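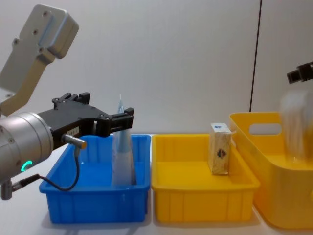
Second progress report: household textile reuse and repair program, Brellham district
Prepared for the Filali Fund
Report date: 12/07/2018

1. Purpose of this report

This report covers the second reporting period of the grant. It follows the order of headings in the grant agreement: activities, quantities, spending, departures from the work plan, and work scheduled for the next period. Definitions are unchanged from the first report. "Collected" means weighed at the receiving point. "Reused" means issued to a household or sold through the shop in Brerkurden. Items repaired but still on the shelf at the end of the period are listed as stock and are not counted as reused.

2. Activities

2.1 Collection

Collection points were open for the full period at 12 sites. Ten of these were carried over from the first period. The two added sites are the library annex in Brellham and the parking area behind the Brerkurden shop. The annex site takes clothing and bedding only, under the terms of the library's permission letter. The shop site takes all accepted categories, including curtains and upholstery offcuts.

The pickup schedule was changed in April. Sites had been emptied on a fixed rotation regardless of how full they were, and several were overfull before the van arrived. Site hosts now send a fill level by text message at the end of each day, and the route is set from those messages. Missed or late messages are treated as "full" for routing purposes. The change required no new equipment and one revised page in the host handbook.

2.2 Sorting

Sorting is done to the five-grade scale described in Appendix B of the grant application. Grade 3 was split into 3a (repair by hand) and 3b (repair by machine) so that work could be queued separately. The split can be reversed for reporting, and all totals in this report use the original single grade.

Incoming material with signs of moth or mildew is set apart at the door and does not enter the sorting room. Woolens in this group are sealed and frozen for 12 days before they are graded. The chest freezer purchased for this in the first period has enough room for present volumes, but it will not be large enough if the fall coat drive matches the application estimate. Options are given in section 5.

2.3 Repair

The repair room operated with four sewing machines, one overlock machine, and one steam press. The overlock machine was out of service for part of the period while a replacement looper was on order. During that time, knitwear was held back and woven goods were moved forward. The knitwear queue had not fully cleared by the report date.

Zipper replacement remains the slowest routine task. A stock of salvaged zippers, sorted by length and tooth type, has been built up from grade 5 material. Salvaged zippers are tested by hand before fitting and are used only on trousers, skirts, and bags. New zippers are used on coats.

2.4 Public repair sessions

Twelve sessions were held, as planned. Topics were hems, buttons and fasteners, darning, and patching of denim. Attendance sheets are held at the Brellham office and can be supplied on request. The darning session was repeated at the request of participants, replacing a planned session on curtain lining.

3. Records and software

Weights and grades are entered in Brimik, the stock database adopted at the start of the grant. Two problems were found during the period. First, the weight field accepted entries in both pounds and ounces without a unit label, which produced several entries that were clearly wrong. These were corrected against the paper tickets. The field now accepts pounds to one decimal place only. Second, items moved from repair to shop stock were dated by the day of entry, so batches entered late appeared in the wrong month. A separate "date moved" field has been added.

Paper tickets will continue to be kept until the end of the grant year.

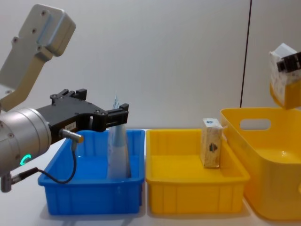 Why are paper tickets being kept when the database is in use?
The tickets are the only record made at the scale, and the April corrections could not have been made without them.

4. Spending

Spending to date stands at 70 percent of the annual budget. The main lines are as follows.

Vehicle and fuel: under budget. The revised pickup schedule reduced the number of runs.
Rent and utilities: on budget.
Equipment: on budget, following transfer of the unspent shelving allowance to cover the overlock repair. The transfer is within the limit set in the grant agreement.
Consumables: over budget. Thread, interfacing, and machine needles were used faster than estimated. Needles in particular are worn quickly by denim and canvas, and the original estimate was based on lighter fabrics.
Printing: under budget. The host handbook was issued mainly by email.

No request for additional funds is made in this report. The overspend on consumables can be met from the vehicle line, subject to the Fund's written consent.

5. Work scheduled for the next period

Clear the knitwear queue before the fall coat drive opens.
Obtain prices for a second chest freezer, and for short-term rental of cold storage, and submit both to the Fund for comparison.
Hold the postponed session on curtain lining.
Review the text message system with site hosts and record the number of late messages per site.
Complete the annual scale check at the receiving point and file the certificate with the next report.

6. Items requiring a decision from the Fund

6.1 Consent to move funds from the vehicle line to consumables.
6.2 Confirmation that split grades 3a and 3b may be kept for internal use.
6.3 Preferred format for the freezer and cold storage comparison.

Appendix A (monthly weights by site) and Appendix C (budget lines in full) are sent as separate files. Appendix B is unchanged and has not been reissued.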